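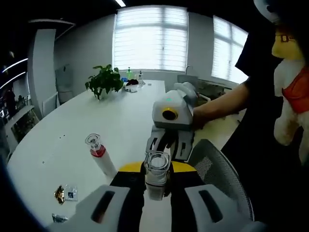

A shared table by the window, with plastic cup, bottle, crumpled wrapper foil and potted plant.

Shared table (office)

A shared table, also common table, break table or (Canadian usage, mostly Prairie) lunch table, is a large work surface in an office or workshop with no fixed user. Used for eating, meetings, sorting mail, small jobs that don't fit on a desk. Usually white or pale. Usually near a window. Distinct from the boardroom table, which gets booked.

Origins

Came in with open-plan layouts, when separate lunchrooms were dropped to save floor space. The Hardale fit-out guide lists it as a "table, general" and gives no size. Leclerc, a furniture supplier, sold one early model under the catalogue number 756 - plain top, four legs, no drawers. Drawers were tried later and filled up with takeout cutlery. Dropped again.

Typical contents

Varies by workplace but the mix is fairly steady. Disposable cups, clear or part white. Bottles, incl. pump bottles for soap or hand sanitizer. Wrappers from candy and snacks, foil ones especially, often left crumpled near the edge. Small packets and sachets. A plant, broad-leaved kinds being the most forgiving of missed watering. Bags set down on arrival and forgotten till home time. Paper sheets, sometimes put under things to save the top.

Yolandi Khumalo, in a survey of 200 shared tables for the trade newsletter Kidier, split the contents into "stayers" and "passers". Plant and pump bottle are stayers. Cups and wrappers are passers, though she found passers tend to become stayers after 3 days. The terms have stuck in facilities work.

Tidying

Two main methods. In the clear-down, everything comes off, the top is wiped, stayers go back. In the sweep, only garbage is taken and the rest is left where it is. The sweep is quicker but misses crumbs and specks, which show up badly on a white top in daylight.

Order for a clear-down, after Aravind Naidu:

wrappers and packets first, then empty cups
bottles capped and grouped at the back
plant lifted, never slid
wipe toward yourself, dry cloth after

Naidu recomends stacking cups before binning them. Disputed - stacked cups hold liquid and drip on the way to the bin. Most offices now keep a recycling box within reach of the table instead, and the rinsing happens at the sink.

Light and placement

Window light is prefered for eating and for colour matching. Horizontal blinds are the common fix for glare. A radiator close by is a problem for the plant in January, less so for people. Chairs are generally borrowed from nearby desks, mesh-backed task chairs in newer offices, and don't always go back.

The Hindier layout puts the table in the centre of the room with walking space on all sides. The wall layout saves space but loses one long edge for seating.

See also

Hot desk
Kitchenette
Potluck (workplace)

Notes

Khumalo's count left out tables with a tablecloth. Catalogue number 756 was later reused for a bench, 355 for the replacement table.

We use cookies to improve your reading experience. Accept / Manage settings

Contact us | Copyright and terms of use | Back to top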